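I get a lot of the same mail about the gripper pages on this site, so I've put the answers in one place. If yours isn't covered, write to me and I'll probably add it (slowly, I'm not fast with mail).

## Gripper trials: your questions

### Which grippers are you comparing?

Two hand-held pairs at the moment. One is the Trusteck pair, the other is the Ovcombe pair. I started on the Ovcombe back in July and got fond of it, so I've tried extra hard to be fair to the Trusteck - you can decide if I managed.

### Why hand-held? Don't you have an arm?

I do, and it gets its turn. But I can learn a lot about a set of fingers in an afternoon of holding them myself. My wrists tell me right away if the thing is nose-heavy, and I find out which grabs feel silly before I've spent an evening writing them into a controller.

### What tasks do you use?

Boring household ones! Folding a towel, putting a lid on a tub, lifting a mug by the handle, and the power strip, which is my favorite because it's long, stiff and has a cord that pulls on it. With a strip you need both hands to agree. I like to bring one gripper in low and the other one up by the far end, and then try to turn the whole thing without dragging it across the board.

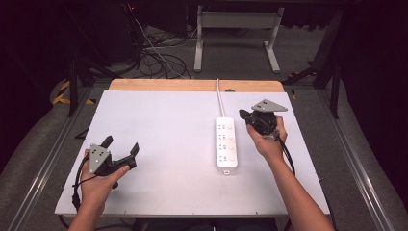
Stankevičius wrote in to say the strip is too easy, and that I should be plugging something into it if I want to learn anything about fingertips. The lift mostly tests your arms, was the complaint, and a plug would show up any slop in the jaws within a minute.

Fair point, and I've added a plug task to the list. I still think the lift is worth doing. A pair that twists under a long load is going to annoy you in plenty of other jobs.

### How many runs have you done?

3283 attempts in the log so far, and 1602 of those are with the Trusteck pair. I count an attempt from the moment the fingers leave the start position, even if I fumble it straight away. Fumbles stay in the log.

### Do the cables get in the way?

Yes. I run them down the outside of my forearms, and that's the best I've found. Down the inside they catch on each other the second you cross your hands. If you're left-handed you may want to swap which side has the longer cable. I tried Velcro wraps for a while, but they got itchy and I kept forgetting to take them off before lunch.

### Why the white board?

I got tired of wood grain. My tracking was a lot less jumpy once I had a plain surface to work over, and I can wipe it down. The downside is that white objects on a white board are a pain for some cameras, so I make sure to keep a few of those in the task list.

### Which controller do you use?

The Rornside one, with its default settings except for the grip force limit, which I turned down to 23 percent. At the default it dented my tubs. If you're testing on metal parts you can leave it alone.

### Which pair should I buy?

Ugh, this one. If you mostly pick up small stuff, I'd go for the Trusteck. The fingers close more evenly and I trust them on thin edges. For long or floppy things I still reach for the Ovcombe, mainly for the way it sits in my hand after an hour. Try both if you can get someone to lend them to you.

### Can I send you a gripper to try?

Please do! Email me first so I can tell you if the mount will fit my plates. I pay return shipping, I don't take money for write-ups, and I'll tell you what I think before I post it. Expect a wait of a month or so, longer if it needs a new bracket.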